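Skutasell Help > Manipulation > Learning from demonstration

Wrist camera policy fails on thin plastic bags, works on everything else. Is the method wrong or the data?

Posted by Ehsan Tehrani, Oct 10, 2019
Tags: imitation-learning, deformables, wrist-camera, evaluation

I am trying to reproduce the bag-handling result from the Clirnora report (the one where a policy is trained by behavior cloning on teleoperated episodes, with a wrist camera as the only image input). My setup is close to theirs. One arm, two-finger gripper, 796 demonstrations over 7 tasks. Input is the current wrist image plus joint positions. Output is a short sequence of end-effector deltas and a gripper command.

On boxes, cups and folded towels I get numbers near the ones they report. On thin plastic bags with something inside, I get 33 percent success. The failures look alike. The gripper approaches correctly, then a loose part of the bag comes close to the lens, and from that step on the predicted motion is close to zero. The arm hovers until the episode times out. Sometimes it closes on nothing.

What I have tried so far:

Training longer. Validation loss goes down, success rate does not move.
Color jitter and random crops. Small gain on towels, none on bags.
Larger image encoder. No change.
Removing the joint positions from the input. Worse on everything.

The report says in section 4 that "occlusion by the object was not a limiting factor." I can't tell whether they measured that or assumed it. Before I collect more data I would like to know if the method can do this at all with a single wrist view.

Edit: the demonstrations were filtered before training. Episodes with long pauses were kept.

Golnar Arabzadeh
Accepted reply

Your edit is the important part. Look at the pauses first.

When a human teleoperates a bag task and the plastic covers the view, the human usually stops for a moment to work out where the fingers are. The recorded action during that time is zero. Behavior cloning then learns the association you describe: image full of blurred plastic, action near zero. At test time the policy reaches such an image, outputs zero, the image does not change, and it outputs zero again. The human had a memory and a second viewpoint (their own eyes, if they were in the room). The policy has neither. Longer training only makes it fit the pauses better, consistent with your validation loss.

You can check this without the robot. Take all steps in the bag episodes, compute the norm of the action, and plot it against a blur measure of the image. Variance of the Laplacian is good enough. If low sharpness and low action norm cluster together, you have your answer. In our data the cluster was obvious once we plotted it per task. It was invisible in the pooled plot, as the bag episodes were a small share of the total.

Then, in order of cost:

1. Drop the steps where the action norm is below a threshold for more than a few consecutive steps. Keep the steps where the gripper is opening or closing, even if the arm is still, or you will delete the grasps. We made that mistake once.

2. Give the policy a short history. Three or four past images at a spacing of half a second did more for us than one image at higher resolution. Keep past actions out of the history at first. The policy will learn to copy them, and then a pause predicts a pause.

3. Execute more of the predicted sequence before replanning. If you replan at every step you give it a chance to stall at every step. This costs you some reaction speed, and on bags that was acceptable.

As for the sentence in section 4, I read it as "occlusion by a rigid object." A rigid object in the hand covers the same part of the image each time, so the network learns to ignore it. A bag does not. Part of it hangs where the fingers are and another part can be a few centimeters from the lens, and both change with every motion. For comparison, a step from one of our own bag episodes:
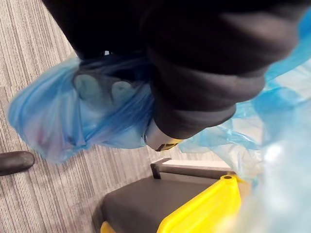

Wrist view, bag task. The loose plastic on the right is too close to be in focus. One finger with its yellow tip is still in view.

Note that the fingertip is visible in this one. I would label a subset of your steps by hand as fingertip visible or not visible and report success separately for the two. We did this for 3,000 steps and it took one person two afternoons. The split told us more than any of the ablations.

So to your actual question: yes, the method can do it with a single wrist view, up to a point. After steps 1 and 2 the hovering mostly went away for us. What remained were bad grasps on a single layer of film, and I do not think vision alone will fix those.

Touran Moradi

Add a second camera. We run a fixed overhead one on the Mameo cell and never had this problem.

 Ehsan Tehrani: I know that would help, but then it is not a reproduction of the same result.

 Touran Moradi: Fair. I would still do it as a baseline, so you know the ceiling.

Qiuyue Du

Agree with Golnar on the pauses. Two additions.

Check your exposure settings. With auto exposure on, thin plastic near the lens can shift the brightness of the whole image, and your color jitter may not cover that range. Lock the exposure and compare -- it is a ten-minute test.

Also report the number of trials next to the 33 percent. If it is a small number, the difference between you and the report could be noise. I could not find their trial count either.

 Ehsan Tehrani: Plotted action norm against blur per task. The cluster is there for bags and for no other task. Retraining with the pauses removed now, history version after that. Exposure was on auto.

 Golnar Arabzadeh: Change one at a time, please, or you won't know which of them did it.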